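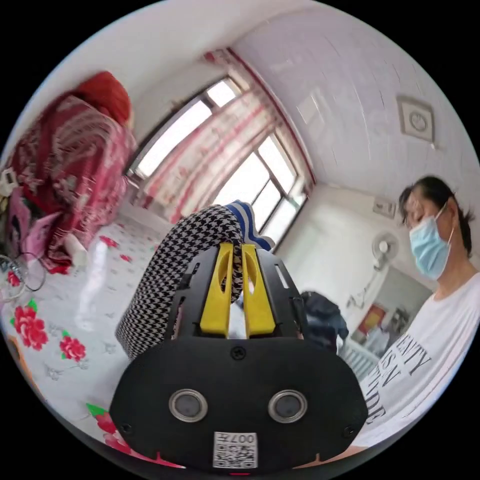

Gukovar衣物整理开放日参观记

分类:参观与旅行
关键词:衣物、换季、旧宅、Gukovar

先说交通

从火车站到Gukovar老城区的班车要坐50分钟,中间经过一段很弯的山路,容易晕车的朋友请坐前面。下车以后沿着河边走,过一座小石桥,看见Olszewski布店的绿色招牌就向左转。Jonell旧宅在这条巷子的最里面,门口没有大的牌子,只在门铃旁边写了名字。我第一次走过去了,走到一个停车场才发现不对,又走回来。

Jonell旧宅以前是普通人家住的房子,现在由一个叫Wulus的小协会管理。Wulus每年春天和秋天各办一次开放日,主题都和家里的衣服、床单、窗帘有关系。我参加的是九月的这一次,内容是“换季”,就是把夏天的衣服收起来,把秋冬的衣服拿出来。报名在网站上,每一批12个人,满了就要等下一批。我报名的时候上午已经没有位置,只好选了下午,后来觉得下午也很好,因为窗户朝西,房间里很亮。

我学中文已经很多年,但是关于衣服的词汇一直不好。所以我写这篇文章也有自己的目的,想把那天学到的词都用一次。如果有用错的地方,请读者在留言里告诉我。

楼下的走廊和衣帽间

进门以后先在走廊里换鞋,协会准备了布的拖鞋,大小都有。走廊的墙上挂着一些旧的衣架,有木头的,也有外面包了布的。讲解的人说,包布的衣架适合领口大的衣服,不容易滑下来。这个道理很简单,可是我在家里从来没有做过,我的夏天裙子总是掉在衣柜底下。

衣帽间在走廊的右边,很窄,大家必须排成一行进去。这里保存着大约400件衣服,都是附近的家庭捐给协会的,从小孩的围嘴到老人的睡袍都有。衣服上缝着小布条,写着收到的年份和一个字母。字母表示应该怎么洗,而“怎么洗”分得很细,有一些是只可以在阴凉的地方晾的,有一些是只可以刷、不可以下水的。我问有没有洗坏过的,讲解的人打开一个抽屉,给我们看一件缩小了的毛衣。它现在大概只有洋娃娃可以穿。她们把它留着,讲课的时候用。

衣帽间里有一种气味,我觉得是雪松和肥皂混在一起。同一批里有一位太太说是樟脑,另外一位说不是。这个问题没有结果,我们就出来了。

有一件事情我要批评一下:衣帽间的灯太暗,深蓝色和黑色完全分不开。我站在一条裙子前面看了很久,以为是黑色的,拿到门口才知道是深蓝。如果协会读到这篇文章,希望可以换一个灯泡。

上楼,进卧室

楼梯很陡,扶手很低,请慢慢走。2楼有三个房间,开放的是中间的卧室,换季的演示就在这里。

我本来以为会看到一个像博物馆一样的卧室,前面拉一条绳子,客人站在绳子后面。其实这个房间像有人正在生活的房间。床上铺着白底的床单,上面印着红玫瑰和绿叶子。我的外婆有过很相似的一条,花的颜色比这个深一点,每年夏天她把它挂在院子里,我和表弟在下面钻来钻去,然后被骂。看见印玫瑰的床单,我一下子想起了肥皂水的味道,所以前面几分钟我没有听清楚讲了什么。

后来我听到的部分是这样的。换季的时候,很多人先打开衣柜,一件一件地想“这件我还穿吗”,想到一半就累了。Wulus的做法是先不要想,先把同一个季节的衣服全部拿出来,堆在一起,堆得不好看也没有关系。堆完了,再从最上面的一件开始看。她们看的顺序是固定的:先看领子,再看袖口,然后把扣子都摸一遍,最后翻过来看里子。领子和袖口最容易脏,扣子最容易松,里子最容易破,而且破了以后从外面看不见。

我在本子上写下“里子”两个字,旁边写了拼音。我以前说“衣服里面的布”,别人也明白,但是说得很长。

关于折叠

折衣服的部分时间最长。我把我记得的步骤写在下面,也许和你们家里的方法不一样。

厚的外套不要对折以后马上压平。先扣好中间的一颗扣子,把两只袖子放到背后,让肩膀的地方保持自然的圆形,然后从下摆往上折一次就够了。如果抽屉很浅,可以卷起来,卷的时候里面夹一条旧毛巾,这样折痕不会太硬。

薄的衬衫可以折成长方形,竖着放。竖着放的好处是拿一件的时候别的不会倒,条件是抽屉要比较满。我回家试了,我的抽屉不满,全部倒了。

有格子和条纹的衣服,折的时候尽量顺着线折。她们说这样打开的时候比较平整。我不能确定是不是真的,不过顺着线折确实比较容易折直,对我这种手不灵活的人有帮助。

围巾和帽子不要和外套放在一起,要有自己的盒子。旧宅用的是Olszewski布店装布料的纸盒,扁的,盖子上留着店的名字。布店每个月把空的纸盒送过来,听说参观的人也可以拿一个走,可惜那天已经没有了。

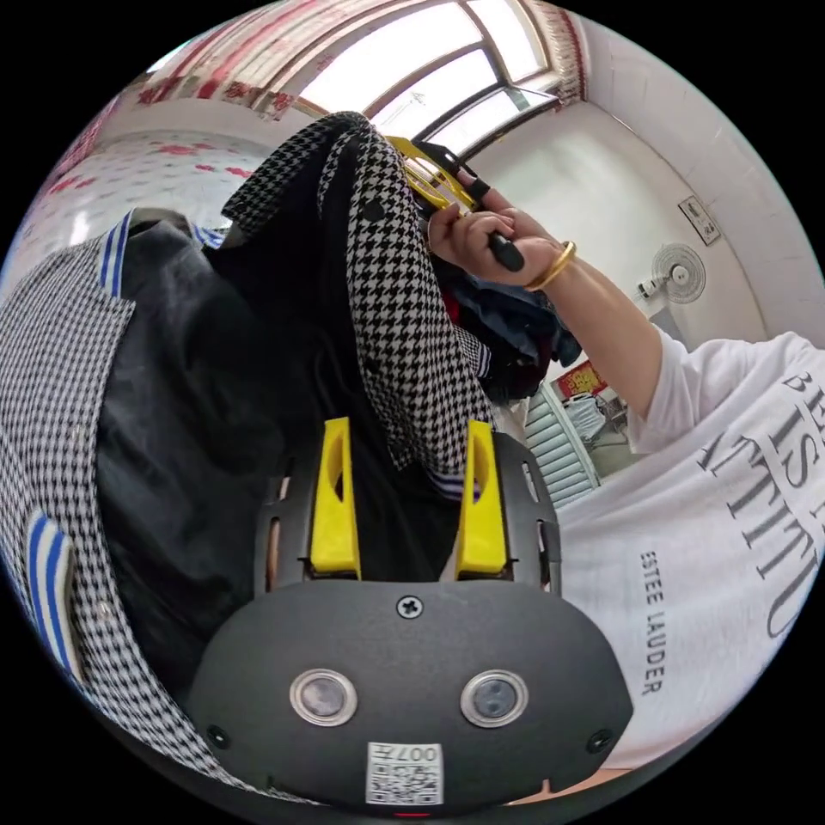
我这次最大的收获是认识了“千鸟格”这个词。在我的语言里,这种花纹的名字和狗的牙齿有关,所以我一直以为中文也是这样,还很自信地对旁边的人说了“狗牙格”。她笑了,然后很客气地告诉我应该叫千鸟格,因为看起来像很多小鸟飞在一起。我站在窗边又看了一会儿,觉得说是鸟也对,说是牙齿也对。那天让我看得最久的也是一件千鸟格的外套,黑白两色,放在一堆衣服的上面,前面敞开着,露出深蓝色的里子。袖口是白色和蓝色的条纹,领子那里也有一道蓝白的边。格子和条纹在一件衣服上,按照我母亲的规矩是不允许的,她认为一个人身上只可以有一种花纹。可是这里的蓝色条纹和深蓝的里子互相照应,我觉得很舒服。后面那一捆深色的衣服,藏青的、暗红的、黑的,中间露出一点红色,放在一起倒像是专门配过的。

关于花纹我还想多说几句。Wulus的人建议,收衣服的时候把有花纹的和没有花纹的分开放,早上选衣服会快一点。你先从有花纹的那边拿一件,再从没有花纹的那边拿一件,基本上不会出错。我试了两个星期,早上确实省了时间。唯一的问题是我有花纹的衣服太少,每隔两三天就要重复,同事已经发现了。

房间里别的东西

因为主题是换季,窗帘也算在内容里面。这个房间的窗户很大,白色的窗框,窗帘是红白花纹的。讲解里说窗帘一年至少应该拆下来一次,拆以前要在每个挂钩的位置用线做一个小记号,洗完以后照着记号挂回去。没有做记号的话,挂上去总是一边长一边短。我家的窗帘就是一边长一边短,我一直以为是窗户歪。

墙上有一个白色的壁扇。我对壁扇有特别的感情,我留学的时候宿舍里也有一个,每次转到左边就会“嗒”地响一声,考试以前的晚上我就听着这个声音背生词。换季的时候风扇也要收拾,能拆的网罩拆下来洗,擦干,再装回去。装在墙上的不方便收进柜子,可以做一个布套罩住。协会在楼下卖这种布套的纸样,我没有买,因为我现在住的地方没有壁扇。

床单也讲了一点。花的床单要翻到反面晒,颜色可以保持得久一些。收起来的时候,把一整套床单和被套都装进其中一个枕套里,找的时候拿一个枕套就可以了。这个办法我听过,可是一直不会做,我装进去以后总是像一个石头。她们说要先把大的折成和枕套一样宽,再放进去。原来我漏了这一步。

喝茶和提问

演示完了以后大家到楼下的厨房喝茶。厨房的桌子很长,上面有苹果蛋糕和一种咸的小饼干,饼干里有葛缕子,我查了词典才会写这三个字。蛋糕很好吃,稍微有点甜。

提问的时间比较自由。有人问防虫的东西哪一种好,回答是先把衣服洗干净,干透了再收,然后才说香包的事情。香包要每年换,去年的没有味道了,放着只是占地方。有人问真空袋可不可以用,回答是被子可以,有肩垫的外套最好不要,时间长了肩膀会变形。也有人带来自己的一件大衣,问腋下的线开了怎么办,结果厨房变成了一个小小的修补课,我们都围过去看。她们用的是一种藏针的缝法,从外面看不到线。我看了两遍,还是不太明白针是从哪里出来的。

我问的问题比较笨。我问,如果一件衣服两个冬天都没有穿过,但是看见它很高兴,应该怎么办。桌子上的人意见不一样。有人说送掉,有人说留着,坐在我对面的太太说挂在门后面,当作画来看。我回家以后采用了她的办法,是一件绿色的短上衣,现在每天早上都能看到。

给想去的人

下一次开放日在春天,主题听说是桌布和餐巾,具体的时间Wulus会在网站上公布。下面是我的几点建议。

穿容易脱的鞋。走廊很小,十几双鞋在一起会比较混乱,我的鞋就被人穿错过一次,走到门口才换回来。

带一个本子。讲解有的地方很快,录音要先得到同意。

不要带大的箱子。旧宅没有寄存的地方,楼梯也不适合提行李。火车站有寄存柜,只收硬币。

如果你对布料有兴趣,请给Olszewski布店留一点时间。我到的时候快要关门了,只买到一段灰色的细条纹布,打算做枕套,到现在还没有剪。店里的人把布卷在纸筒上给我,这样坐班车的时候不会压出印子。

回去的班车傍晚有两趟,我坐了后面的一趟,车上几乎都是下午参观的人,有人拿着纸样,有人还在讨论樟脑和雪松。山路下来的时候天已经黑了,我把布抱在腿上,复习了一遍生词:里子、下摆、袖口、腋下、藏针、千鸟格。

补充:有读者写信问旧宅能不能带孩子去。可以,但是要在报名的时候写明年龄,楼梯那里大人要牵着手。厨房里给孩子准备了一盒旧扣子,可以坐在桌子旁边玩,离开的时候要还给她们。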